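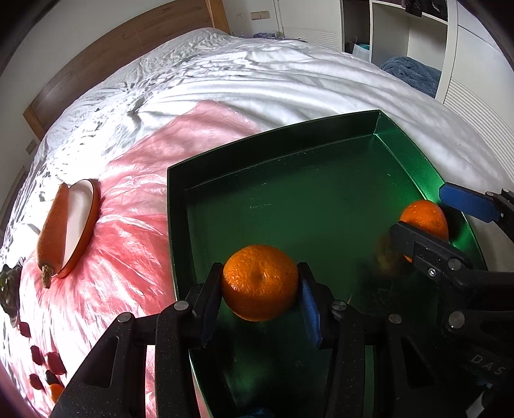
Pharmacy is a business, and I have no quarrel with that. Henryk Jabłońska ran the one in Hiddale for years and made a fair living. When he retired, the chain that bought him out kept it open for a while, then closed it in November. The nearest counter is now in Vaden, and the bus there does not run in the evening.

The chain's argument is simple. Hiddale filled 1,316 prescriptions in its last month, and the company says a store that size cannot pay a full-time pharmacist. I believe the number. I don't believe it settles the matter.

A prescription is a poor measure of what a pharmacist does. Barbara Baran, a retired school nurse on my street, takes pills for her blood pressure and her thyroid. Twice the pharmacist caught a bad combination before she left the store. No one paid him for that, so it shows up nowhere in the company's books.
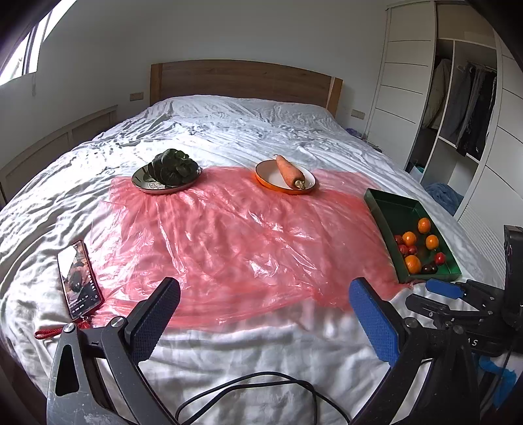
Leafy greens in a patterned dish and a carrot in a bowl.

Mail order is the usual answer. It works for people whose doses stay the same and whose mail arrives on time. It does little for a parent with a sick child at six in the evening.

The state already pays rural clinics a flat amount to stay open. It should do the same for pharmacies, with plain conditions: set hours, a licensed pharmacist in the building, and no other pharmacy within a reasonable drive. Some 60 towns would likely qualify. Solange Baudry's bill would cover 70 percent of one salary in each. I would go higher, but it is a start.

Opponents say this rewards stores that can't compete. Hiddale's had no one to compete with. It closed anyway, and the bill is still waiting for a hearing.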